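Flatix 开放日演示数据说明

版本说明
本文件随 Flatix 数据包一同发布,适用于 Ilivstead 场地开放日期间录制的桌面抓取演示。数据包整理人为 Gøran Brekke,最后修订日期 18/08/2023。之前发过一个只含关节数据的预览包,目录结构与现在不同,请不要混用。

概述
Flatix 收录的是开放日当天面向来访者的机械臂演示,任务以软包装食品的抓取、移动和摆放为主。来访者分批进入场地,站在黄线外观看,操作员在控制台一侧遥操作,每批演示若干轮,中间留出提问时间。整个活动没有按实验室的标准流程布置,灯光、桌面状态和物品位置都保持当天的样子,背景里能看到办公和设备区域。

选软包装,是因为平时我们录得最多的是纸盒和硬塑料件,来访者看两轮就能猜到结果。塑料袋装的方便面形状不固定,封口处起皱,每次抓取的接触位置都不太一样,比较能说明问题。袋面反光也给视觉部分带来不少麻烦,详见“已知问题”。

数据规模
完整片段共 2214 条,其中 400 条带人工标注。单条片段最长 85 秒。任务类别 9 个,列在“任务类别”一节。

目录结构
flatix/
 episodes/ 每条片段一个文件夹,以序号命名
 labels/ 人工标注,仅覆盖部分片段
 calib/ 相机与机械臂的标定文件
 docs/ 本说明、场地平面图、操作员记录
 splits/ 训练、验证和测试划分

每个片段文件夹内包含:
video_fixed.mp4,固定相机视频
video_wrist.mp4,腕部相机视频
joints.csv,关节角度、速度与夹爪开合量
meta.json,任务类别、操作员代号、批次、起止时间、结果

早期批次的 meta.json 缺少批次字段,读取时请按空值处理。

录制场地
Ilivstead 是 Enent 的共用试验场地,厂房改建,顶部管道外露,照明为成排的荧光灯管,开放日期间全部打开。演示桌放在场地靠前的位置,桌面为浅色木面,表面有光泽,会映出顶灯。固定相机的高度接近桌面,这样可以看清物品底边与桌面的间隙,代价是后排物品经常被前排挡住。

桌子后方没有挂幕布。平时录制时我们会挂一块灰布,这次来访者要从几个方向看过来,就撤掉了。做前景分割的用户需要自己处理背景,绿植和金属架的边缘都容易被误分。

硬件
机械臂与夹爪由 Koubek 提供并完成安装。控制频率和相机帧率写在 calib/ 下的配置文件中,以文件为准,本说明不重复列出。两路视频各自带时间戳,对齐脚本在 docs/ 中。腕部相机在移动较快时有拖影,没有做后期处理。

演示流程
1. 操作员把物品放到桌上,不固定朝向,允许倒放、侧放和互相遮挡。
2. 机械臂回到起始位姿,控制台确认两路相机都在录制。
3. 主持人向来访者说明本轮任务,说明结束后开始计时。
4. 操作员完成任务,或在超时后中止。中止的片段保留,结果字段记为 abort。
5. 轮次之间不强制清理桌面。碎屑和小块残渣留在原处,只有影响夹爪闭合时才擦桌子。

第 5 条是开放日前一天定下来的。起初打算每轮都擦,试演时发现来访者等得太久,提问时间也被挤掉了。做异物检测的同事对这批带碎屑的画面反而更感兴趣,所以发布时没有筛掉。

方便面这一组使用的是 Maruchan 袋装面,可辨认的口味字样中有 Roast Beef。六袋散放成一排,有的标志朝上,有的倒置,前方桌面上散着碎面渣,桌边立着一只透明塑料杯。

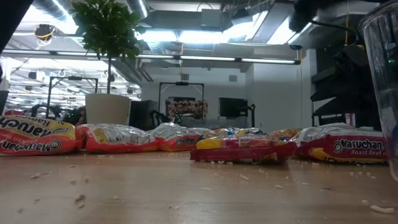 任务类别
01 单袋抓取并抬起
02 单袋平移到指定区域
03 从一排中取出中间一袋
04 把倒置的袋子转正
05 把侧放的袋子放平
06 两袋叠放
07 按指定顺序排成一行
08 取出被遮挡的一袋
09 把袋子放入收纳筐

类别 03 与 08 有重叠。判断依据是主持人给出的口头指令,不看实际遮挡程度。如果研究的是遮挡本身,建议两类合并后重新筛选。

类别 06 的中止比例偏高。袋子叠上去以后容易滑落,操作员往往会再试一次,同一条片段里可能出现多次抓取。标注时每次抓取单独记录,不合并。

标注
标注内容包括物品外框、朝向、接触起止帧和任务结果。朝向分为正放、倒放、侧放和无法判断四种。包装上的文字只用来帮助判断朝向,没有逐字转写。被画面边缘截断的物品也画框,并加 truncated 标记;被其他袋子遮住的加 occluded 标记,两个标记可以同时出现。

碎面渣没有逐块标注。labels/ 中有一个 debris 字段,取值为 none、light、heavy,由标注员看首帧后给出。这个字段主观性较强,不同标注员之间在 light 和 heavy 上常有分歧,不建议直接当作分类标签使用。

透明杯只在影响操作时标注,例如机械臂需要绕开它。其余情况下杯子没有外框。

数据划分
划分按批次进行,同一批来访者看到的演示不会同时出现在训练集和测试集中。验证集全部来自下午的批次。如果自行重新划分,请至少保持批次不拆开,否则相邻片段的桌面状态几乎相同,测试结果会偏高。

来访者与隐私
入场时已告知来访者现场有录制。固定相机朝向演示桌和设备区,观看区不在主要视野内。偶有来访者走进画面的片段,面部已做模糊处理,处理过的片段在 meta.json 中标有 blurred。视频不含音轨,主持人的口头指令由操作员记录转写成文字,存放在 docs/ 中。

已知问题
反光:桌面和银色包装都会反射顶灯,深度估计在这些区域不可靠。
透明物体:塑料杯边缘会造成背景变形,部分检测模型会把杯壁后方的设备识别成独立物体。
曝光:画面上部灯管区域过曝,没有做高动态范围合成。
包装变形:同一袋面反复抓取后外形会变化,不能把它当作刚体模板来匹配。
时间戳:少数片段的腕部视频比固定视频晚开始,对齐脚本会自动裁掉开头。
操作员差异:两位操作员习惯不同,一位多从封口处夹取,另一位多夹袋身。训练模仿策略时可按操作员代号分开。

不适用的场景
本数据不适合用来评估机械臂的重复精度,物品初始位置没有测量。也不适合用来统计抓取成功率并与其他设备比较,操作员在来访者面前会有意放慢动作,有几轮还按来访者的要求换了抓法。食品品质或包装质量方面的判断同样不在用途之内。

使用方式
解压后先运行 docs/ 下的校验脚本,确认文件完整。脚本会列出缺失或长度为零的文件,正常情况下没有输出。读取标注时以片段序号为键,序号不连续,中间空缺的是试录片段,未随包发布。

只需要方便面近景的用户,可以按任务类别 03、04、05、08 筛选,再从 labels/ 中选取 debris 不为 none 的条目。

更新记录
1.2 补充操作员记录,修正两处标定文件命名
1.1 增加 blurred 字段,重新导出受影响的视频
1.0 首次完整发布
0.9 六月试演后的内部预览包,仅含关节数据

引用与许可
可用于研究和教学。再分发时请保留本说明以及 docs/ 中的许可文本,引用名称写作“Flatix,Ilivstead 开放日演示数据”,并注明所用版本号。商业用途请先与 Enent 联系。

反馈
发现标注错误时,请提供片段序号、帧号和版本号,发给整理人 Gøran Brekke。标定方面的问题请附上所用的配置文件,由 Koubek 的安装人员一并查看。修正会合并到下一个版本,已发布的版本不再改动。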